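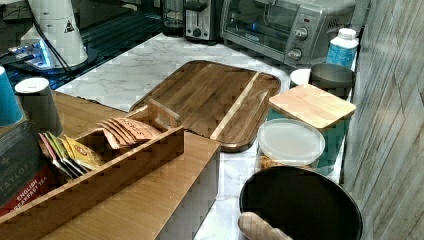

Sheila，你好！三月的进展我还是照老样子写，想到哪儿说到哪儿，你多包涵。这个月的力气差不多都花在Brenport那间茶水间上了。上次你问钱花得值不值，我先说台面：白色大理石纹的那款最后定下来了，配墙上浅灰色的竖木纹板，我自己挺喜欢的，比原先那套米黄色亮堂不少。茶包现在都归到带隔层的浅色木盒里，彩色小包放一格，棕褐色纸包装的那种放另一格，大家伸手就能拿（以前是一个大塑料袋，翻半天！）。Taylors的英式早餐茶是整盒放在旁边的，喝的人多，就不拆进木盒了。那块深浅条纹相间的长方形木托盘也先搁在台面上，以后开会端点心用。

钱的事：这一期批下来的是2,531镑，到上周三为止用掉1,094镑，大头是台面和墙板，剩下的是木盒、托盘和纸杯这些零碎。发票我都扫好了，跟这份报告一起发给你。Aguiar那边的安装费还没开票，所以不在这个数里，他们说月底前给我。

使用情况比我预想的热闹。每天上午大约11个人过来坐坐，楼上Huminbridge项目组的人也开始下来泡茶了，两边以前几乎不说话，现在居然能聊起来，我真的很高兴。有人提意见说纸杯用得太快，我打算下个月试试让大家自带杯子，再买一小批瓷杯备着给访客。

还没办完的有3件：柜门铰链要换，其中一扇老是关不严；垃圾分类的标签还在印；Durkska订的那批搁架推迟了，新的送货时间我催了两回，还没回音。搁架不到，备用的茶和糖只能先堆在我办公室，有点碍事，不过能忍。

另外想跟你商量一下，余下的钱里能不能挪一点出来买个好点的滤水壶？不急，你看完回我一句就行，同意的话我就去问价，下次报告里把报价附上。

Evie Treloar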